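Jul 20, 2025

Dropped takes, and what the cable had to do with it

We lost most of a day's recordings this week and I want to write down how, mainly so I can find it again.

The setup is two hand-held grippers, one per hand, each with a cube of markers on top for tracking. You pick something up, hold it, put it down, and the software (we call ours Zornix) saves the path of both hands. Solveig Ljungberg was running the sessions. Out of 1000 takes, 814 were usable after lunch on the first day. On the second day we got through 100 before she noticed that the right hand was missing from nearly all of them.
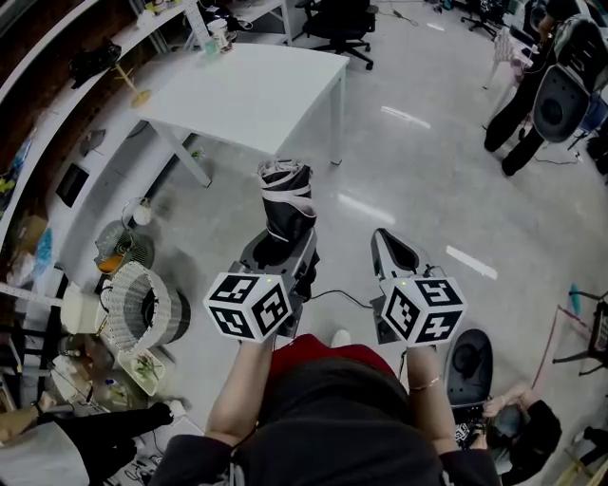
Umbrella in the left gripper, right one free.

The green light was no help. It only tells you the unit has power, and I had been reading it as "recording" for months. My mistake, and it was in my notes from September if I had looked.

I blamed the markers first. Glossy floor, ceiling lights, plenty of glare. So I spent an hour cleaning cube faces and redoing the calibration, and got the same result. Then Sixten Hovland asked what happened when you turned around with the thing in your hand. The answer was that the connector on the right side pulled loose by a hair — enough to cut the data and leave the power on. 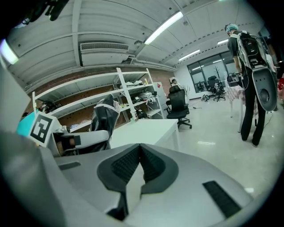
We swapped the cable, taped the new one down at the plug and ran four test takes with a full turn in each. All four had both hands.

There is a safety side too. A cable short enough to pull on a plug is short enough to pull on a person, and we walk around a lot in that room. From now on we lay them out before anyone picks up a gripper, and the software stops with a loud beep if either side goes quiet. The beep is awful. Solveig has already asked for a different one.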